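Jerkeddale Shelf-Life Notes, release 3

README

Read this before you use the table. I mean it. Most of the complaints I got about release 2 came from people who opened the file, sorted by the last column and quoted whatever was on top.

What it is

A plain text table of how long dry goods kept in home and small shop storage before someone decided they were no longer good. Rice, flour, beans, oats, dried pasta, tea, ground coffee, spices. It has 50 product types. Of those, 39 have enough entries that I would let a friend look at them. The rest are in there because Fermín Montecinos argued that leaving them out would hide how thin the record is. I think he was right, though I still wish people would stop citing the paprika row.

What it is not

It is not food safety advice. No lab was involved. "No longer good" means a person opened a container and smelled it, tasted it, or found bugs in it, and wrote that down. I have no idea how many of those people had a cold.

It is also not evidence that the date on a package is meaningless. I know that claim is popular, and I know this table has been passed around in support of it. The table can't carry that weight. People who keep old flour and enjoy writing about it are not a fair sample of people who keep flour.

Where the entries come from

Three sources, and I trust them in this order.

1. The Festholm logbooks. Pantelis Kouris kept these for 9 years at a small grocery and typed them up himself. Same person, same storeroom, same pen as far as I can tell. He noted the date in, the date opened, and what he thought of it. He is blunt and consistent, and I would take one page of Kouris over everything below.

2. The Rala mailing list. Members sent in notes when they cleaned out a pantry. Good detail on containers, poor detail on dates. "Bought before we moved" shows up a lot. Makis Margaritis went back and asked people when they had moved, and some of them answered.

3. The Bakalis forms. A web form, open to anyone. I was against it. Entries from the form have a B in the source column so you can drop them, and I suggest you do.

Columns

product - the common name, lower case. "flour" means white wheat flour unless it says otherwise.

container - paper, plastic bag, jar, tin, bucket, unknown. There was a "vacuum" category in release 1. I took it out when I saw that half the people using it meant a zip bag they had squeezed.

months_kept - whole months from purchase to verdict. Blank if we couldn't work it out. Blank does not mean zero. Please stop reading it as zero.

place - pantry, basement, garage, shop, other.

verdict - fine, stale, bugs, off, tossed. "Tossed" means it was thrown out with no reason given, and you should not lump it in with "off". Ntombi Ngcobo did lump them together in her first chart, the averages dropped like a stone, and to her credit she redid the whole thing.

source - F, R or B.

The storage question

Everybody wants to know whether the place matters more than the container. I wanted to know too. The honest state of the data is that the two are tangled. People with a basement tend to own buckets. People in apartments tend to leave things in the bag. When I split the rows by both, most of the groups get too small to say anything.
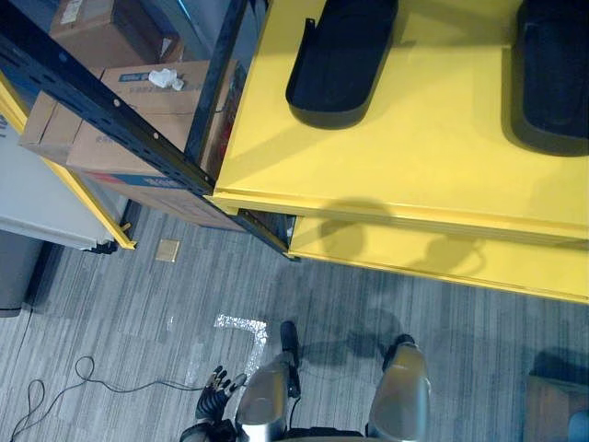
Grigoris Triantafyllou believes he sees an effect of shelf height, with goods kept near the floor going stale sooner. Maybe. He has a theory about cool damp air, and the theory sounds fine, but we never collected shelf height. He worked it out from comments, and only people with something odd to report leave comments. I have asked him for the list of rows he used and will add it as a separate file when it arrives - not as a column.

Known problems

Brown rice and white rice were mixed in release 1. I split them where the notes allowed. The rest are marked "rice, unsure".

Tea drinkers do not agree on what stale means. I gave up.

The garage rows cover hot places and cold places with nothing to tell them apart.

Two people in the Rala set appear to be one household reporting the same lentils. I left both in, flagged, until one of them writes back.

Coffee verdicts follow the person more closely than the coffee. If you want to do something useful with this table, look into that.

Changes in this release

Dropped the "quality score". It was a number I made up from the verdict column, and people were averaging it.

Fixed the month count for anything bought in one year and opened in March of the next. The old script was off by one.

Added source letters to every row.

Using it

Do what you like with it, but say which release you used and whether you kept the B rows. If you make a chart, put the row count on it. If the row count is embarrassing, that is what the chart should be telling people.

Corrections go to the Rala list. Send the row number and what you think is wrong with it. "This doesn't match my experience" is not a correction, though I will add your experience as a new row if you can put a date on it.

Last edited 2/16/21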